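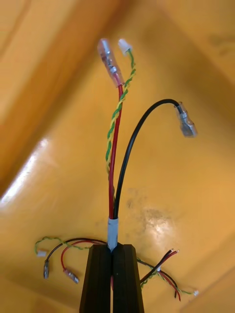
Ticket: Molia pick kit, harness bin cell
Status: Open (was Closed, was Open)
Raised by: Sharada Marar, Tetholm
Product: Molia two-finger pick kit, rental plan
Assigned to: Sushil Joshi, Trultau support

Sharada Marar, 08:40
Same fault as before. The kit is meant to take one wiring harness out of the yellow bin and hand it to the bench. It takes one harness, and quite often a friend of that harness comes along for the ride. The screen says "Pick OK, 1 item". I'd like whatever the screen is having.

We tip in a fresh lot each morning. The trouble is worst when the bin is full and the spade connectors have had a chance to hook each other.

Sushil Joshi, 09:15
Thanks Sharada. Could you confirm:
Software version
Grip point setting (sleeve, connector or auto)
Whether the double pick check is on

Sharada Marar, 09:32
Version 2.6. Grip point is auto. I can't find a double pick check. The manual says it's under Advanced. Advanced contains the language menu and a slider for beep volume.

Sushil Joshi, 10:05
It's hidden until you enter the service code, sorry. I've sent you that by email. Please also change grip point from auto to sleeve. On auto it will happily go for a clear connector boot, and those are slippery little things. With the fingers shut on the white tape sleeve you have all the wires at once and the ends hang where they like.

Sharada Marar, 11:20
Set to sleeve. Better. It now pinches the sleeve and lifts, and I've no complaints about the pinch. But the green and yellow twisted pairs still catch on the next one along, so I get a nice clean grip on one harness and another dangling off it by the small white plug.

Double pick check is on. It stopped the cell 11 times before tea. Seven of those were real.

Dong-geon Yook, Trultau applications, 13:10
Joining this one. The check works by weight and your threshold is still the factory figure, set for a much heavier part. What does one harness weigh? Kitchen scales will do.

Second thing: glare. The bin is glossy and the lamp puts a long bright streak down the wall. The camera sometimes reads a streak as a wire. Try tilting the lamp, or a matt liner.

Sharada Marar, 13:48
Zdzisław Cieślak has weighed ten and averaged them. Figure is in the attached sheet. He has also lined a spare bin with brown paper, which the robot has so far only torn twice.

I notice the brochure says "handles flexible parts straight from the bin". Does Trultau have a particular bin in mind?

Dong-geon Yook, 14:30
Threshold updated remotely. I've also switched on the shake: after the lift it stops halfway and wiggles, so anything hooked on has a chance to drop back. Adds 2 seconds a pick.

Jin-sol Woo, Tetholm production, 15:05
Is the wiggle optional? We have 3000 of these to get through in August and the quote was for the version without dancing.

Dong-geon Yook, 15:22
It's optional. So are the tangles, I suppose, if you fill the bin less. Half full, wiggle off, would be my next test.

Sharada Marar, 16:50
Half full, wiggle off: three doubles in an hour, all caught. Half full, wiggle on: none. Leaving the wiggle on overnight. Jin-sol has been told.

Please keep this open. Last time it was closed at 17:00 and the fault came back at 17:10.

Sushil Joshi, 17:00
Kept open. Service code option noted for the manual.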